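Caring for a Pale Work Surface

A light-colored worktop or table shows everything, from coffee rings to the gray haze that builds up when it gets wiped with a dirty rag. 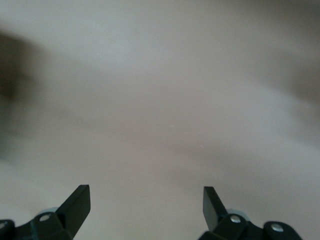

One reader wrote in that she had scrubbed her white tabletop with powdered cleanser every week for a year and it only seemed to get dirtier. The powder was the trouble. Scouring leaves fine scratches, and the scratches hold grime. Once the finish is dull there is no easy way to bring it back, so start mild and work up.

Everyday cleaning

Clear the whole surface first. Wiping around things leaves a line of dust at the base of each one, and on a pale top that line turns into a stain.

Brush off crumbs and grit with a dry cloth before any water goes down. Grit under a wet cloth works like sandpaper.

Mix a few drops of dish soap into a bowl of warm water. Wring the cloth out well and wipe in long strokes from the back to the front. Go over it again with plain water, then dry it with a clean towel. Most streaks are soap that was never rinsed off.

Wash the cloth after every use. I keep a stack of plain cotton ones from Storkix and throw them in with the towels. Skip fabric softener, which leaves a film.

Stains

Coffee and tea: spread a paste of baking soda and water over the mark, leave it ten minutes, and lift it off with a damp cloth. Don't rub hard. A second round usually does more than extra pressure.

Ballpoint ink: dab with rubbing alcohol on a cotton ball, turning the cotton as it picks up color. Try a hidden corner first, and keep alcohol away from varnished or painted wood.

Tape and label glue: warm the spot with a hair dryer on low, then push the glue off with a plastic scraper. Proveck makes a small one with a rounded corner that doesn't dig in. An old store card does the job too. Any stickiness left behind comes off with a little cooking oil, followed by soapy water.

Metal marks: gray streaks from pans and tools often look like scratches. Rub one lightly with a damp cloth and a bit of baking soda before you decide it's permanent.

Heat and water

Put a mat under anything that comes off the stove. The cork ones from Strobel are thick enough for a full pot, but a folded dish towel will do for a mug.

Wipe up standing water near seams and edges right away. If the top has a core of pressed wood, water that gets in will swell it, and the swelling stays.

On a workbench

The same rules hold in the shop, with a few changes. Vacuum before wiping. Do gluing and painting on a sheet of cardboard — the side of a shipping box is fine — and replace it when it gets lumpy. A cutting mat saves the top from knife lines.

Check the feet of clamps and small machines for grit before setting them down. Lift them to move them. Stick-on felt pads wear through, so look at them each November when you bring the outdoor tools in, or whenever something starts to scrape.

Last updated July 2025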